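4.2 How people fold when the towel has a picture on it
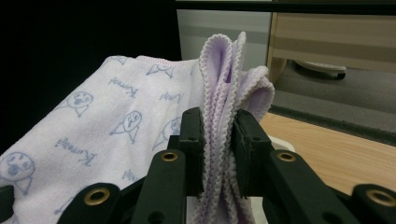 Figure 3. Two lavender towels from the Ondard set, one draped with its printed faces and mirror-image "Kuromi" lettering on show, the other gathered into tall, wavy folds.

4.3 Which side is the right side?

I went into this part of the study thinking the patterned towels would be the easy ones. A plain towel gives you very little to go on, whereas a print ought to tell you which way is up and which face goes outwards. Well, I was wrong about that! Out of 581 folds in our home diaries, 128 were marked "started again", and the patterned towels had far more than their fair share of them.

The trouble is a print that shows through. The lettering on the draped towel in Figure 3 reads backwards, as though you were looking at it from the reverse, but the little blue faces look perfectly cheerful either way round. People who went by the faces were happy to carry on folding. People who went by the words stopped, flipped the whole thing over and began again (I'm in the second camp, and I live with someone in the first, so I may be biased).

Geert Desmet suggested we look at the edges too, and I'm glad he did. A crinkly, scalloped border like the one on the gathered towel doesn't want to lie flat along its neighbour, and once there are several layers it fans out into loops. Our diary keepers had their own words for this — "frilly", "lettuce" and, five times, "the annoying ones". Most gave up on matching the corners and rolled them up, a habit the Karakaya housekeeping booklet of 1950 already recommends for anything with a fancy hem. We come back to rolling in Section 5.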